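Search this site
Enter keywords Go

Gelto Round Marble Side Table: Review

Reviewed by Prys Rees

The Gelto is a round side table with a white marble top, sold flat-packed by Hosow. I bought it in June and have used it daily as a coffee and work surface. The stone is real marble, veined in gray, with a honed finish and a narrow eased edge. It ships separately from the base in a foam-lined carton. Mine arrived without chips.

Assembly took one person 9 minutes with the supplied hex key. The base attaches to a steel plate bonded to the underside of the stone, using 4 machine screws. The threads were clean. The instructions give no torque value, so I stopped when the washers stopped turning and rechecked them after a week. One had backed off by a quarter turn. A drop of removable threadlocker fixed it.

Stability is good. With the feet leveled, pressing down hard at the rim does not lift the opposite side. The levelers have limited travel, and on my older floor one of them is close to the end of its range. Buyers with badly sloped floors should plan on a shim.

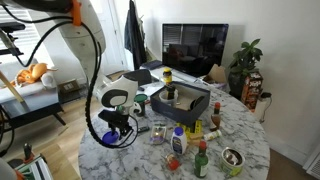 Staining is the main concern with any marble surface. The factory sealer is weak. Water left on the top for an hour darkened the stone, and the mark faded overnight. Coffee wiped up within a few minutes left nothing. Lemon juice etched a dull ring that no cleaner will remove, and sealer does not prevent this, as the acid attacks the stone itself. I applied two coats of Wynne penetrating sealer, and water now beads for most of the afternoon.

The closest alternative is the Basix table in the same diameter. It uses a printed top over particleboard, weighs much less, and resists acid better. It also flexes at the rim and sounds hollow when a cup is set down. The Basix is easier to move between rooms. The Gelto takes two people on stairs.

Price at the time of purchase was $357. Replacement feet are available from Hosow, but the top is not sold separately.

Rating: 4 out of 5. One point deducted for the sealer.

Contact | Copyright 2022 | Back to top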